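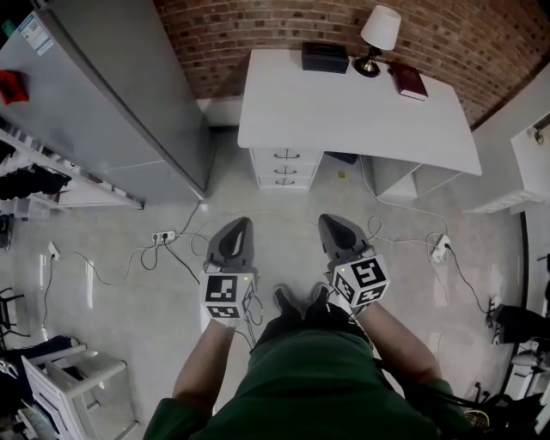
Both hands full, gray tiles underfoot.

Home Tickets My Stable Guides Contact Log out

Ticket: Foals showing up under the wrong mare after scanner import
Product: Corno stud records, with Yazdani handheld chip scanner
Opened by: Nele Harms, Janolthorpe office
Handled by: Inna Holovko
Status: Closed

Nele Harms, first message

Hi! I'm the one who does the books and the horse records at Janolthorpe, and I've got a mess on my hands that I can't untangle by myself. We scanned all the foals on Friday morning with the Yazdani, same as we do every season, and I pulled the file into Corno after lunch. No errors, nice green bar, "import complete." Lovely. Then I opened the page for our mare Gesden to print it for the farrier and she had three foals at foot. Three! All this year! She's a good mare but she isn't that good.

One of them really is hers (the bay colt with the crooked stripe). The other two belong to different mares, and those mares now show as having no foal at all. I've checked the chip numbers against our paper book and the chips are right. It's only the dam that's wrong.

Stuff I've already tried, so you don't have to ask:
- Logged out and back in.
- Restarted the office computer, twice.
- Ran the same import again. It told me everything was already there and changed nothing.
- Fixed one foal by hand. It stayed fixed until I ran the import again, and then it went right back to Gesden. I said a word my mother wouldn't like.

We need this sorted fairly quickly, as our weanling entries for the fall sale come straight out of Corno and the dam line is the whole reason anyone opens the page. If a filly goes in under the wrong mare I'll have breeders calling me until Christmas.

Nele Harms, a bit later the same day

Me again, forgot to say how big the list is. We have 614 horses in Corno counting the old ones that are sold or dead, which we keep for the pedigrees. Screenshots are no use because the page is so long, so I've sent the export to your support address. The scanner file is in there too.

Inna Holovko, support

Hello Nele, thank you, both files came through. Could you please check two things for me?

Go to Settings, then Import, then Matching, and tell me what is written next to "Find dam by." Then search for Gesden in the full horse list with "show inactive" turned on and tell me how many results you get.

Please don't run the import again for now, and don't delete anything.

Nele Harms

OK so "Find dam by" says "Name or stall." I don't remember ever choosing that, but I do remember clicking through a welcome screen after the June update without reading much of it, so that could well be me.

And searching for Gesden gives me 2 results! There's our Gesden, and then there's another Gesden that's marked inactive. I had to go ask Elfriede Fuchs, who has run the mare barn here since before I could ride, and she laughed and said of course, that was the old mare, they named the young one after her. So that's a real horse and I'd rather not lose her, she's the granddam of half the paddock.

The two stray foals aren't out of the old Gesden either though, so I don't see how she'd explain it. Could it be the stall part? We moved a bunch of mares in the spring when the drains were being dug up. Gesden went into stall 6, and before her that was where we had the other two, one after the other. I did change the stalls in Corno, but I don't think anyone touched the scanner. Theda Engelhardt does the actual scanning and she says it just asks her for a stall and she picks from the list.

Inna Holovko, support

Yes, I think you have found it. The scanner file has an empty dam name for those foals and only a stall number. The Yazdani keeps its own stall list, and it does not update when you move horses in Corno. So it sent stall 6, and Corno looked up who lives there today. The older Gesden is not part of the problem and you can leave her as she is.

Please do this in order:

1. In Settings, Import, Matching, change "Find dam by" to "Chip number" and save.
2. On the scanner, open Lists and choose Clear stall list. This does not remove the saved scans.
3. Put the scanner in its dock and choose Send lists to device in Corno.
4. Correct the two foals by hand, and tick "Lock dam" on each page.
5. Ask Theda to scan the mare first and then her foal, as a pair. The mare's chip will then be in the file.

After that you can import again.

Nele Harms

Did steps one to four with a sandwich in one hand. Step three took me a while because the "Send lists" button is gray unless you're logged in as the owner, and the owner login belongs to my mother, Lieselotte Harms, who was out on the tractor. Might be worth putting that in the guide! Once she came in and typed her password it went through in around a minute.

Theda's going back out with the scanner this evening when the mares come in. I'll write when I've got the new file.

Nele Harms

New file's in and it's good!! Gesden has her one colt, the other two foals are back with their own mares, and I ran the import a second time just to be mean to it and nothing moved. I also went through the rest of the foal pages against the paper book and didn't find any more strays.

Is there any way to get a warning when one mare ends up with more than one foal in the same year? Twins happen, sure, but I'd want to know.

Inna Holovko, support

Good news, thank you for checking it so carefully. There is no such warning today. I have passed it on as a request, and also the note about the owner login. The guide page for step three will be changed.

I will close the ticket now. If you reply here it opens again.

Nele Harms

Thanks Inna, you've been great. Entries are printed and Elfriede is reading them over with her good glasses on.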